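About Hedum Boxing Club

Hedum Boxing Club is an amateur boxing gym with 211 members. We teach people to box, from their first lesson through to competition for those who want it. Most of our members never compete, and that is fine with us.

How we started

The club began as an evening class in the back half of a tile warehouse on Mofokeng Street. There was one heavy bag, a set of mats and a ring marked out on the floor with tape. When the warehouse was sold we moved twice in three years, first to a church basement with a low ceiling and then to the old Radinora bakery building, where we still are. The bakery had a good floor, high windows and a loading door wide enough to bring a ring through in pieces. We signed the lease in December and opened the following spring.

The ring came secondhand from a gym that was closing. It is 18 feet inside the ropes. The canvas has been replaced once and the ropes twice. We have 3,899 square feet on one level, which gives us the ring, a bag area, an open floor for footwork and skipping, two changing rooms and a small office. 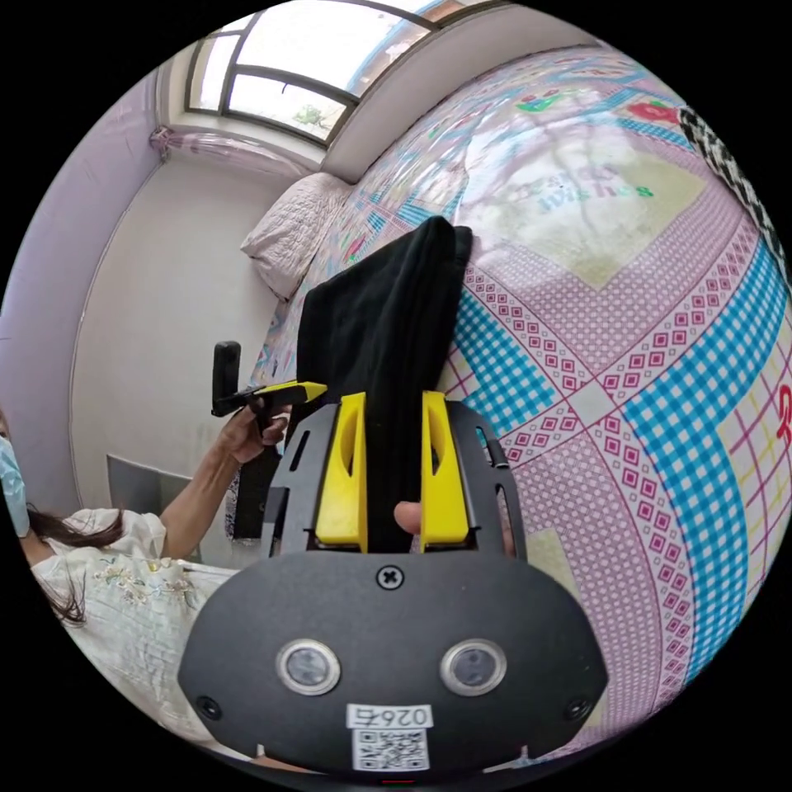

New members start with a six-week beginner course. It covers stance, guard, the jab, the straight right hand, moving in and out, and basic defense. There is no sparring during the course. You will hit bags and pads, and you will skip rope more than you would like. Bring gym shoes with a flat sole, a water bottle and something to wrap your hands with. Wraps should be the long kind, 180 inches for adults, and any color will do. Plain black cloth, like the piece held between the two yellow fingers, hides the dirt best, and it is what we would pick. Wash them after each session and hang them up to dry. We lend gloves for the length of the course, and after that we ask you to buy your own.

Classes

Beginner course: six weeks, two evenings a week, age 16 and up.

Juniors: ages 10 to 15. Skills and fitness, with light technical sparring only when a coach and a parent have both agreed to it.

Open gym: for anyone who has finished the beginner course. A coach is on the floor the whole time, but you set your own work.

Women's class: mixed levels, coached by women. Members of this class can also attend any other session they qualify for.

Competition squad: by invitation. Squad boxers train four times a week and are expected to do their roadwork on their own time.

Coaching

All of our coaches boxed as amateurs and hold current coaching certificates. Each has passed a background check and has first aid training. In the beginner course we keep to one coach for every eight people. If a coach is out sick and we can't cover the class, we cancel it and add a session at the end of the course.

Sparring and safety

Sparring is by coach's permission only. Both boxers wear headgear, a fitted mouthguard and 16-ounce gloves, and groin protection where needed. Rounds are short for people new to it. A coach stands at ringside and can stop a round for any reason. Anyone who takes a hard shot to the head is done for the day, and does not spar again until a doctor has cleared them. There are no exceptions for boxers with a bout coming up.

We do not ask juniors to lose weight for a bout. If a junior can't be matched at the weight they walk around at, they wait for the next show.

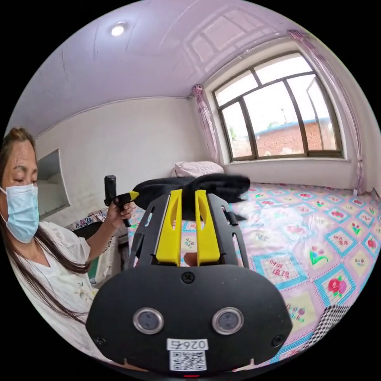

Squad boxers who are carded for a bout get a written plan for the final four weeks, with sparring dates, rest days and the check weights we want to see. We travel as a group and leave as a group, so if your bout is first you stay to watch the last one. Members of the club have had 54 amateur bouts since we moved into the bakery. We host one home show a year, and the room holds 400 people with the bags taken down.

Membership and cost

Membership is month to month, with no joining fee. Juniors pay half. If money is tight, speak to the office before you decide to stop coming. Part of the rent is covered by Horkis, a local flooring company that has backed the club since the church basement days and has its name on the corner pads.

Visiting

You are welcome to watch a class before you sign up. Come in by the side door on the parking lot. The front door is kept locked in the evenings. Street parking is free after six, and the bus stops at the end of the block. The changing rooms have showers and lockers, and you will need your own padlock.

Page last updated 20 Apr 2022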